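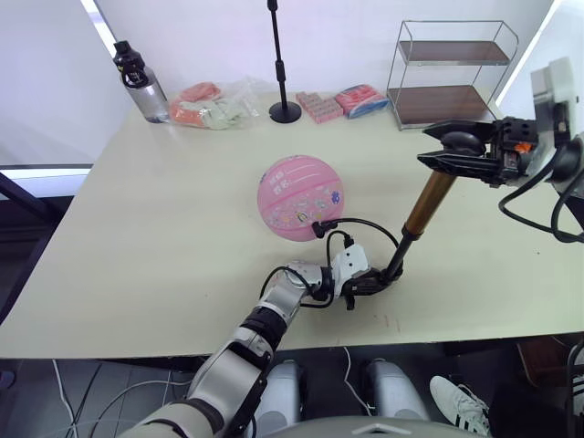

Where can a flat basketball get some air this September? At the Starnik community hall, where Miyuki Noguchi has set up a pump table just inside the front door, open until 6 every evening.

Neighbors have been wonderful about it, she says, and the hall hopes to have 40 balls good and bouncy before the children's league starts up again. Bring your own, whatever the color, or drop off one your kids have outgrown. Takumi Tsuchiya is glad to show first-timers how to use a hand pump.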